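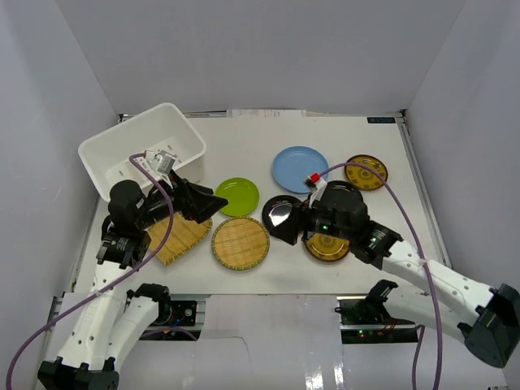 Plates and mats into the bin: how much do you vary the start?

magdy_a
We're collecting demos for the table clearing task, two arms, everything ends up in the white bin. I've done 60 so far and I'm throwing the plates down in a new spread every time. Bin stays in the back left corner. My question is whether I should be moving the bin too. Training run is planned for February so I'd like to not redo all this.

flikel_bench
Move it! We left ours in one spot and the policy learned the spot. Shifted it by a hand's width and it dropped everything on the table.

tinroof6
Disagree, at least for now. Get it working with the bin fixed, then add maybe 20 with it moved. If you vary everything at once and it fails you have no idea why.

flikel_bench
Sure, but then you've got a lopsided set and the old position wins every time. Been there with the Vasham runs, never again.

Yasmine Shehata
I'd worry more about the black plate than the bin tbh. It's glossy and you've got a big white highlight on it, right by the fingers of the right arm. Ours kept confusing shine with an edge. Do you have any demos with the lights turned down?

magdy_a
No, same lights for all of them. Hmm. I could dim one side of the booth, I guess.

Yasmine Shehata
Do that. Also the mats, are you picking those up the same way as the plates? A flat woven thing is a totally different grasp.

magdy_a
I slide them to the edge of the table and pinch. Takes me 3 tries sometimes (do I keep the ones with the misses??)

tinroof6
Toss them. Clean demos only.

flikel_bench
Noooo keep them, as long as you recover and finish. That's how it learns to try again. Just tag them so you can pull them out later.

tinroof6
We tried that and got an arm that misses on purpose lol. But ok, tagging costs nothing.

magdy_a
Ok, tagging the misses, dimming the lights, and I'll do the next batch with the bin turned a bit. Still not sold on moving it all the way across, the left arm has a hard time over there.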